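Pre-Session Check, Remote Demonstration, Basket Lift
Zokance, bench sheet 6
Filled in by: Shaimaa Samir

1. Stop button within reach of operator. Yes. Also within reach of my elbow, as we learned.
2. Cables clear of feet. Fail -- there is black cable all over the carpet.
3. Basket on board, clothes in. Yes. Teal left, black right.
4. Both hands on handles before recording. Left only. Right is still thinking.
5. Wrist view sharp. No. Brahim calls it "moody."

Wrist view, then head view:

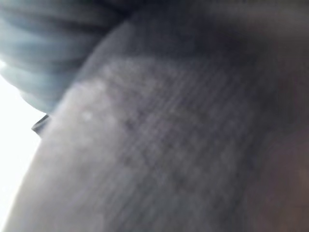
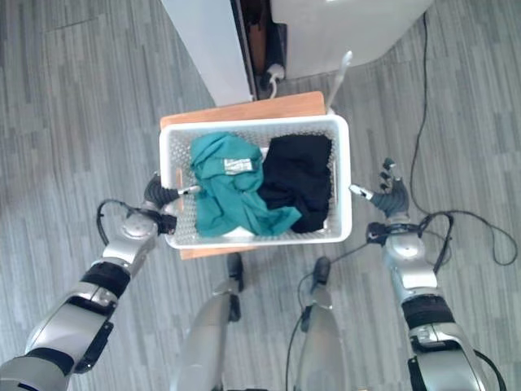 Issue 2, page 141

6. Sign-off. Withheld until item 2 is fixed. Moataz has the cable ties.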